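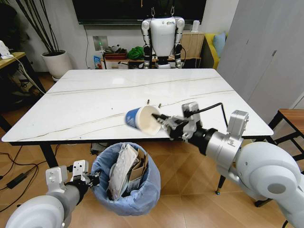 Blue paper cup, marble-pattern table.

March, afternoon

Ball bounce checks for the Stanus gym order, continued. All balls at the pressure printed by the valve, left in the room overnight before testing.

Liveo indoor balls: 6 tested on the old maple panel. Five came back within a finger's width of each other. The sixth is low every time and loses air at the valve. Glycerin on the needle didn't help. Tagged it and put it on the bottom shelf.

Ganik composite, the used one: 368 drops on it so far. Seams fine, pebbling going smooth on one side. It still bounces true, but it feels slick to me with dry hands. Want a second opinion from someone who shoots more than I do.

Tried the Gentile rim again with the new springs. Breakaway resets, but it clunks on the way up -- same noise as before the swap, so probably the hinge pin. Pin is out and soaking. Don't hang on that rim until it's back in.

Sound meter died partway through the backboard runs. 17 good readings saved, the rest crossed out on the sheet. Needs a 9-volt.

Still to do: outdoor balls on the concrete slab, and re-tape the height marks, which are peeling at the top.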